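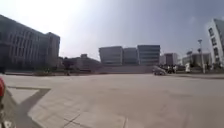 Large-format slab paving with office blocks behind.

Paving is bought by the square foot and judged on the day it is finished. I think both habits are wrong, and that the second one does more harm. A public surface should be specified, priced and accepted on how it can be repaired, and the joint layout should be the first drawing anyone reviews.

I spent most of my working life reading bid documents for flatwork. In nearly all of them the slab gets pages of text: strength, thickness, finish, curing, tolerance. The joint gets a line or two, usually copied from the previous job. Yet the slab rarely fails first. Sealant pulls away from one face, water reaches the base, fines wash out, and a corner loses its support. By the time the corner cracks, the damage below it is old.

The project in Sumthorpe shows the problem. The city closed its central square in January for a full replacement of the surface. The survey listed 109 defective panels, most of them next to joints that had not been resealed in 10 years. The panels could not be lifted one at a time, as the layout had been drawn to line up with the building entrances and took no account of the drains or the utility runs underneath. To reach a short length of pipe, a crew had to break three panels and part of a fourth.

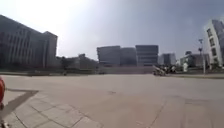 None of this was hidden when the layout was approved. The utility plan and the paving plan were in the same set, a few sheets apart, and no one was paid to lay one over the other. A landscape designer answers for appearance, a civil engineer for levels and drainage, and the joint pattern falls between the two contracts. I would move it into the engineer's scope and make the designer sign off on it, which would produce some arguments and better pavements.

The second change I would make concerns money. A sealant manufacturer such as Flaltine will state a service life for its product, and the buyer will then budget nothing for replacement within that life. A stated life assumes a clean, dry joint cut to the right depth. Site conditions seldom match. A reserve for resealing should be written into the capital budget at the start, held separately, and released on inspection. Operating budgets are cut every year, and sealant is an easy item to cut – the effect takes several winters to show.

The usual objection is cost. Jonas Pfister: you are asking cities to pay up front for a problem they may never have, and a smaller panel with more joints gives you more places for water to get in.

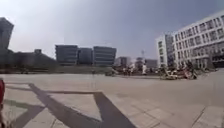 Rosalinda Castillo wrote in after my last column to say that more joints are not the issue in her experience, that the trouble comes from joints placed where a sweeper or a plow blade hits them at a shallow angle, and that any layout rule that ignores maintenance equipment will be out of date as soon as the equipment changes.

I accept her point and would add the turning paths of service vehicles to the layout drawing. On cost I don't agree. Panel size can stay as it is in most cases. What has to change is where the lines fall. Shifting a grid by a foot or two on paper costs a few hours of drafting. Shifting it afterward means a saw, a closure and a disposal fee.

The acceptance test needs work as well. The present practice is a walk-over, a straightedge and a signature.
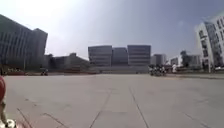 A better test would include a joint depth check at random stations, a pull test on the sealant, and a marked-up plan that shows which panels can be removed without touching their neighbors. That plan should stay with the owner and be updated after every utility cut. Hulent, the contractor on the Roy Street job, now hands one over without being asked. It runs to four sheets. The maintenance office uses it weekly, according to the supervisor there, and has stopped calling the designer with questions.

I would start with one clause in the next round of city contracts: no final payment until the panel removal plan is delivered and checked against the utility drawings.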